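碁石を一個つまむだけの話

10月13日

六月に書いた計画メモには「碁石の把持は一週間で片付く」とある。書いたのは私だ。いま読むと、若さというより睡眠不足を感じる。

今やっているのは、碁笥から黒石を取り、盤の交点に置くという、碁を覚えたての子どもが最初の一分で済ませる作業である。計画器はGaete、認識側はSkirkbyという自作ノードで、名前だけはどちらも立派だ。Gaeteが手先の軌道を出し、Skirkbyが「石はここです」と自信満々に言う。この自信がくせもので、山盛りの黒い石に照明が反射すると、光っている点を石の中心だと思い込む。二本の指は律儀にそこへ降りていく。
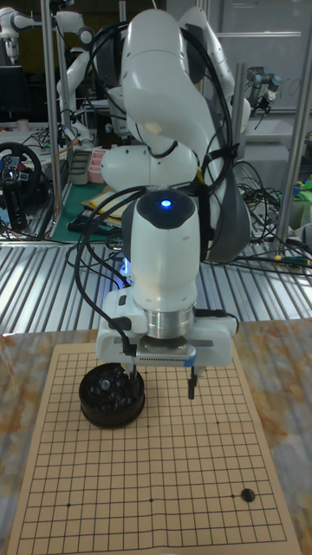 なぜ深度だけで石を見つけないのか。黒くて艶のある曲面では深度が穴だらけになり、残った点群から一個ずつを切り分けられないからだ。うちでは輝度の輪郭で候補を出し、深度は高さの確認にしか使っていない。

先週、記録を最初から見直した。試行604回のうち、一度でちょうど一個つまめたのは297回。半分に届かない。コイン投げに負けるソフトウェアを書くのに夏を使ったわけで、これはこれで珍しい才能だと思う。失敗の中身を見ると、空振りより二個取りのほうが始末が悪い。指の開き幅は許容範囲に収まってしまうので、状態機械は「把持成功」と記録し、胸を張って次の段に進む。

対策として、つまんだ後に30ミリ持ち上げて止まり、指先をもう一度見る状態を足した。二個と判定したら碁笥の上で開いてやり直す。単純だが、遷移が増えたぶん、抜け道も増えた。やり直しの最中に認識が時間切れになると、石を持ったまま「持っていない」と信じて次を取りに行くのだ。ログの上では実に堂々としている。とりあえず把持フラグを認識ノードから取り上げ、指の開き幅から毎周期計算し直すことにした。フラグを二か所で持つなと新人に説教したのは、たしか私である。

置くほうはまだましだ。盤の四隅から射影変換を求め、交点の座標は全部計算で出す。厄介なのは高さで、盤が薄いため、わずかな傾きでも片側では指が早く着き、反対側では石を落とすことになる。最後の区間だけ速度を35パーセントに落とし、接触を見て止める制御に替えた。遅い。見ていると茶が飲める。
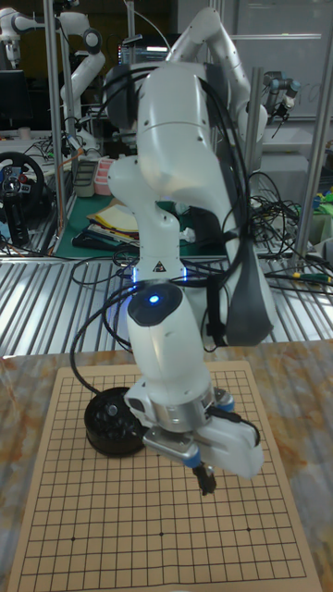 Lempi Keskinenからは、前回の記事にこんなコメントをもらった。「碁笥の中で一番上の石を狙うのをやめて、周りに隙間のある石を選んではどうですか。高さより、指が入る余地で順位をつけるほうが、Irkevixの把持候補では素直に効きました」

ごもっとも。実は候補の評価式に隙間の項はあるのだが、係数がゼロだった。デバッグ中に切って、そのまま忘れていたらしい。コミット履歴を見たが、犯人の名前はここには書かない。

係数を戻した版は今夜から回す。白石は来月以降。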